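Ink keeps drying up in pens that are nearly new

Posted by Abla Sfeir in Home and Office, September

I do the paperwork for a small lettings business from home and get through a fair few pens. Over the summer I bought a box of Natby gel pens, mixed colours, and at least half of them have stopped writing while there is still plenty of ink in the tube. You can see it through the barrel. The red ones are the worst. They write a few words, then skip, then nothing.

I keep them in a pot on my desk. The desk is by a window that gets the sun until lunchtime. Someone at work said pens should be stored lying down, but my mum has always kept hers in a jar and has never had this trouble.

Is it the pens, the pot or the window? And is there a way of getting the dead ones going again? I don't want to throw out a box that cost me good money. I've tried scribbling on the sole of a shoe, which worked for one of them for a day.

Riku Nomura

Could be any of the three, but I'd look at the window first. Gel ink is mostly water and the tip is the only place it can get out. If the caps don't seal well, a warm desk will dry the tip out long before the ink runs low.

Ballpoints are more forgiving, as the ink is an oily paste. Your mum's jar is probably full of ballpoints. Gel and rollerball pens are happier lying flat, or tip down with the cap on. Stored tip up, the ink can settle away from the ball and leave a gap behind it, and then the pen skips exactly as you describe.

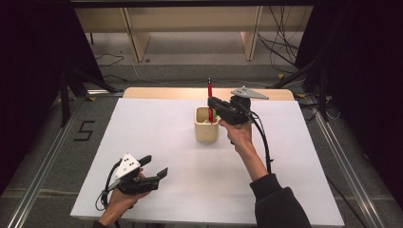
To get one going again, try these in order and stop when it writes.

Scribble quickly on a bit of scrap paper, in small circles. Glossy paper is no good for this.

Stand the tip in warm water from the tap for a minute, wipe it and scribble again. Don't use boiling water, it can soften the plastic.

If there is a gap in the ink just behind the tip, put the cap on firmly, hold the pen by the other end and flick it downwards a few times, as you would an old thermometer. Do this over a sink — they sometimes spit.

I can rescue maybe half of mine this way. If the ball is damaged, nothing will bring it back. You can feel it, the tip scratches.

Zaid Atallah

buy pencils

Bořivoj Charvát

Riku is right about gel pens, but I would add that some boxes are simply old stock. I used to order for a school office and we once took 360 pens in one delivery from a clearance seller. A lot of them were dead on arrival, caps on, never used. Write to the shop and say so. We got a refund without sending anything back.

Please don't put a lighter to the tip, which I have seen suggested elsewhere. It melts the seal and you end up with ink on your cuffs.

Abla Sfeir

Thanks all. Warm water worked on three of the reds and one of the greens. The rest have a gap behind the tip so I will try the flicking tonight. I've moved everything into a drawer and have written to the shop about the others.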